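About Nutton

Hi, and welcome! I'm the person behind Nutton, a small shoe care and repair shop that started on a folding table in my hallway and now takes up the ground floor of an old print works on Gebru Street. I clean shoes, I re-lace them, I stitch what can be stitched, and I tell you plainly when a pair has had enough.

I came to this sideways. I used to work in the office of a theater costume store, and people kept bringing me shoes because I was the one with a toothbrush in my desk drawer. One winter I cleaned 274 pairs for a school musical (tap shoes, mostly, plus a heap of canvas ones that had been painted gold and needed to not be gold anymore) and I had such a good time that I handed in my notice in May. My family thought I'd lost it. My first paying customer was a neighbor with muddy gardening sneakers, and she still comes in every spring — usually with the same sneakers.

What we do

Most of what comes through the door is everyday stuff. Canvas slip-ons, knit trainers, school shoes, the pair you wear to walk the dog. I love a fancy boot as much as anybody, but the everyday pairs are the ones people get attached to, and plenty of repair places won't take them. We will. There are two of us at the benches now, and between us we look after 400 pairs in a busy month.

Every pair gets the same start. Laces out and soaked on their own, insoles out if they'll come, loose dirt brushed off, then a good look inside with a lamp. We wash by hand with a soap we mix ourselves, which we call Tralent, and you can buy a bottle at the counter if you'd like to do your own at home. Drying takes as long as it takes. I won't put canvas on a heater, so please don't ask me to have them ready by lunch!

The inside of the shoe

Linings are my favorite part of the job, and the part I talk about too much at parties. A lining does the hard work while the outside gets all the compliments, and it's the first place I look when someone asks if a pair is worth saving. I go all the way around the binding with my thumb, then down along the seams where the layers meet.
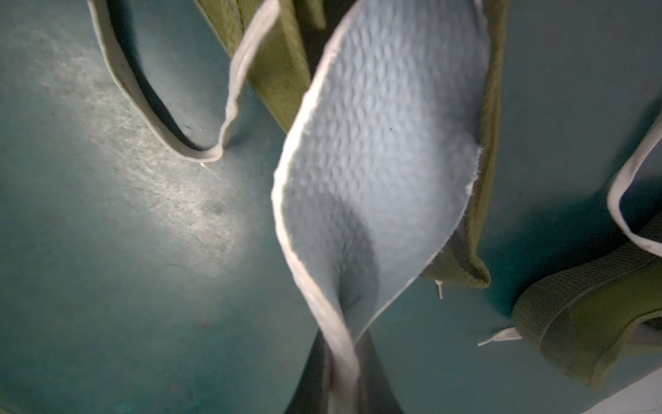
Canvas shoes with a soft, padded lining are a real pleasure to work on, and we see a lot of them. They do need a gentle hand, though. Pale blue quilting like this, with all those little dimples in rows, can hold on to grit, so I go over it with a soft brush and hardly any water. The fuzzy bit where the lining meets the olive canvas is the sort of fraying I'd trim and catch with a few small stitches before it gets a chance to travel.

Tritedness

That's the name of our Monday evening mending table (I found the word in an old dictionary and couldn't leave it alone). It's free, it starts at 6, and you can bring any worn-out pair and learn to fix it yourself. We have needles, wax thread, spare laces in most lengths and a kettle. Come as you are, stay as long as you like, and bring clean socks — you'll be walking around in them for a while.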